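Forum > Workshop and Storage > Perforated board: hole spacing, sag and what to put behind it

brackenridge_w
March 12, 2014
I'm replacing the bench top in the utility room and want perforated board for the surface as well as the wall, so that hooks and stops can go anywhere. The span between the side rails is 716 mm and the sheet is hardboard. A sample from Flendlow bowed visibly with a paint tin in the middle. Do I go thicker, or add a centre rail? I'd prefer to keep the underside clear for drawers.

tinsnip
Centre rail. Hardboard creeps under constant load and a thicker sheet only delays it. If you need the drawers, run the rail front to back and split them into two banks.

oldkiln
Disagree with tinsnip. A steel perforated sheet with a folded edge will span that without a rail. The fold is what does the work, so don't buy flat sheet and expect the same result. Catthorpe sell it folded on two sides. You have to ask for all four.

tinsnip
At what price though? He's asking about a utility room bench. Folded steel on all four sides cost me 245 dollars before freight, and then I had to deburr every hole along one edge.

oldkiln
Deburring is a half-hour job with a countersink bit. Mine has had a bench grinder on it since June and I can't get a feeler gauge under the straightedge.

marl_and_clay
Two separate questions are being mixed up here. Strength depends on the rib of material left between the holes, so hole pitch matters as much as thickness. Check pitch first. Wide pitch with small holes is stiffer than close pitch with large holes in the same sheet. Oval holes are a different case again – stiffness differs along and across the slot, so orient the long axis across the shorter span if you have the choice.

brackenridge_w
Thanks. The Flendlow sample is round holes, close pitch. I hadn't thought about orientation at all. Does anyone run a perforated surface flat, day to day? My worry is crumbs and screws going through.

sixpenny_nail
They go through. Put a tray on runners under it and empty it when you remember. The holes are a nuisance for small fasteners and fine for everything else. I wouldn't do joinery on one. For sorting, potting up, cleaning parts or drying things it beats a solid top because it drains and air gets under whatever is sitting on it.

tinsnip
It drains onto your drawers.

sixpenny_nail
Hence the tray.

lowgate
Colour is worth a thought too. I started with dark brown and lost every black screw I put down. A pale surface is much easier to work on and you can judge spacing by eye against the rows. Downside is that it shows marks. Some renders of perforated surfaces below, all with a bit of timber floor beside them.
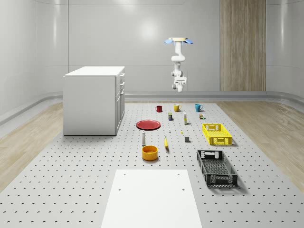
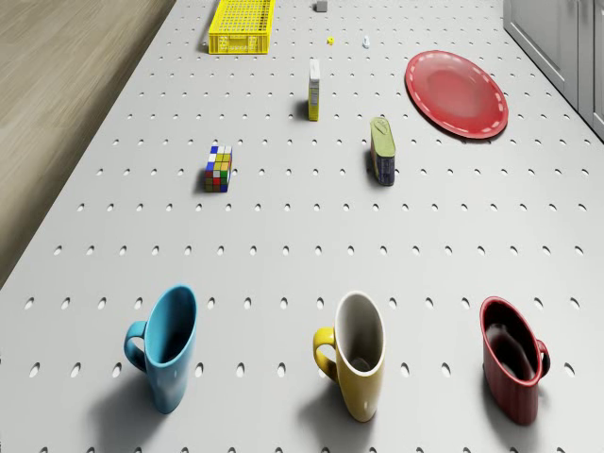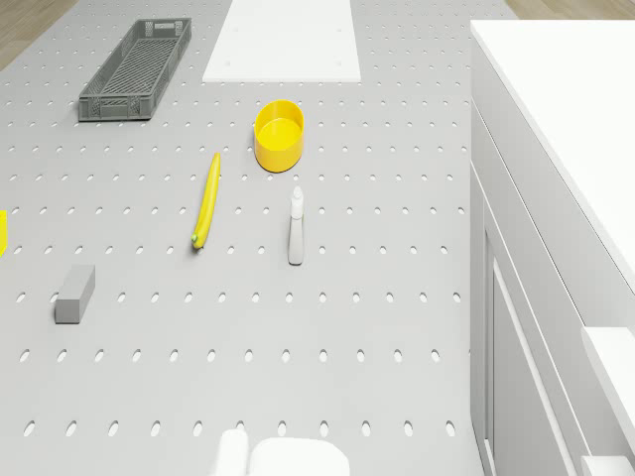

For paint I used a satin enamel, thinned, two coats with a foam roller. Don't use a brush. It bridges the holes and you spend the evening poking them out with a skewer. Gloss looked good for a week and then every scratch caught the light.

marl_and_clay
Seconding the foam roller, but seal the back as well. Hardboard painted on one face only will cup towards the painted side once the humidity changes, and a utility room is about the worst place for it. Same applies to the cut edges.

oldkiln
Another argument for powder-coated steel.

tinsnip
You've made it. Powder coat also narrows the holes. On my sheet the hooks from Khalaf needed filing before they would seat. Measure the hole after coating and ignore the catalogue figure.

oldkiln
Fair point on the coating. I masked nothing and had no trouble, but my hooks are the thin wire type.

brackenridge_w
Went to the Plirnesstead yard at lunch. They had 3 offcuts of folded steel at 80 dollars each, folded on two long sides only. Rail spacing suits them if I turn the sheet so the folds span the gap. Would that need anything at the open ends?

marl_and_clay
No. With the folds spanning the gap they act as beams, and the open ends sit on your side rails. Fix each end with pan head screws and washers through the existing holes. Leave the screws slightly slack on one side so the sheet can move.

tinsnip
I'd still put a length of aluminium angle under the middle. It takes up hardly any drawer height and stops the drumming when you put something down hard.

sixpenny_nail
Closed-cell foam tape along the rails does the same for the noise. Agree that bare steel drums badly.

brackenridge_w
Bought two of the offcuts. Will try foam tape first and add the angle if it's still loud. Does the tape go on before or after painting the rails?

sixpenny_nail
After, and give the enamel a few days or the adhesive lifts it.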